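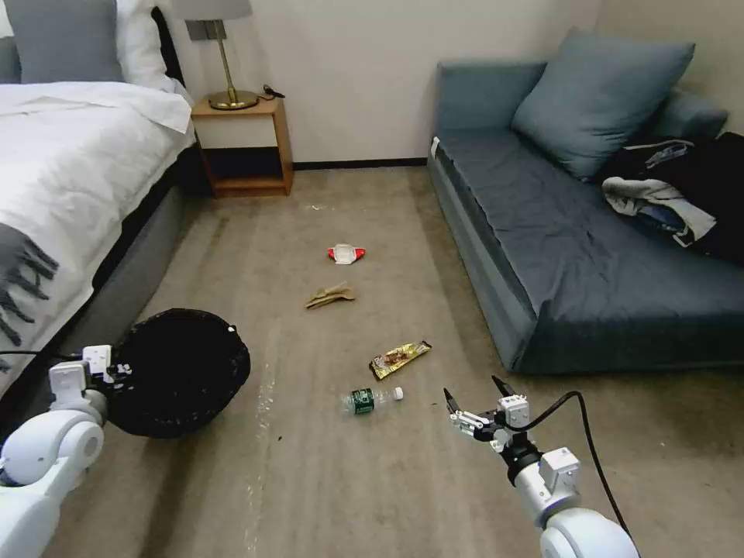
3.2 Setting and visit records

Urgent care visits for falls at home were drawn from the Gilstead and Olleck clinics, which share one intake system. Adults were eligible if the fall took place indoors and the intake form named the room. Bedroom falls were coded by floor covering and by any small items left on the floor; a carpeted room with trash lying between the bed and the sofa, as in the layout at the head of this section, was coded "carpet, loose items." Of 3,000 records screened, 2,016 met the criteria. Return visits within 14 days were treated as part of the first visit.

Bedside lighting was coded separately. The form recorded whether a lamp could be reached from the bed and whether it was on when the patient got up. Blank answers were kept as a third category and were not imputed. 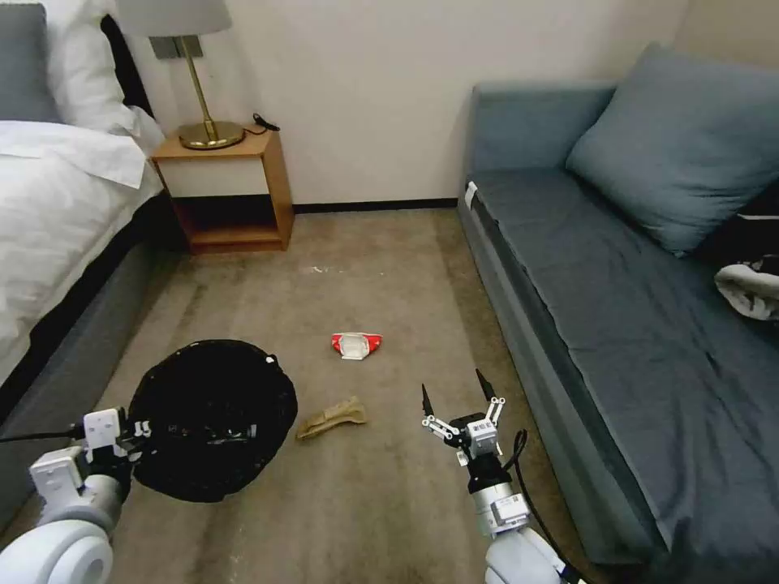
Figure 3. Bedroom with table lamp on a nightstand beside the head of the bed.

Coding followed the Quintero room checklist, revised in February to separate rugs from fitted carpet. Records coded under the earlier version were recoded from the intake notes.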